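Urent Y5 soft finger pair, replacement set

Important notice for owners of the first series, updated 12th March

The fingers of the first series can open by themselves when the cable to the finger frame gets a small crack. The grip becomes weak, then the handle gives error 18 and the tool must be switched off. We received 40 tools back with this fault. Please stop using the tool if you see error 18 even one time.
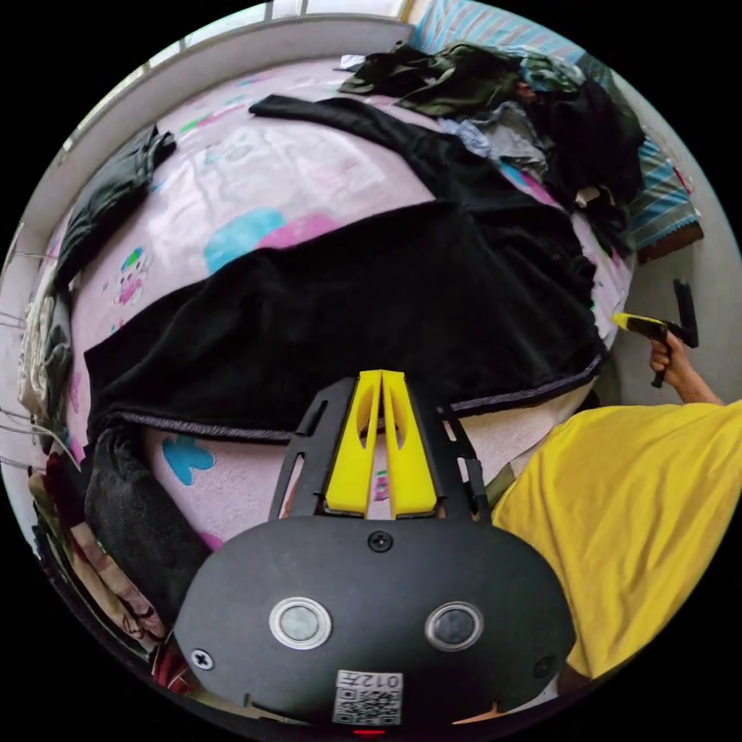
The new set is made for work with cloth, such as blankets, clothes and bed linen. Fleece is the hardest material for the old cable, as the operator pulls it wide and turns the wrist many times. On a bed with a large black blanket like this one, the two yellow fingers must close on a thick hem and hold it. The new cable was tested for 2,000 full turns by our partner Trurent.

In the box: two fingers, one cable, 5 screws (one is spare).

Before mounting, switch off the tool and wait until the red light is out. Do not bend the cable over the edge of the frame. Fits Yap and Funel handles. First series owners get the set free of charge.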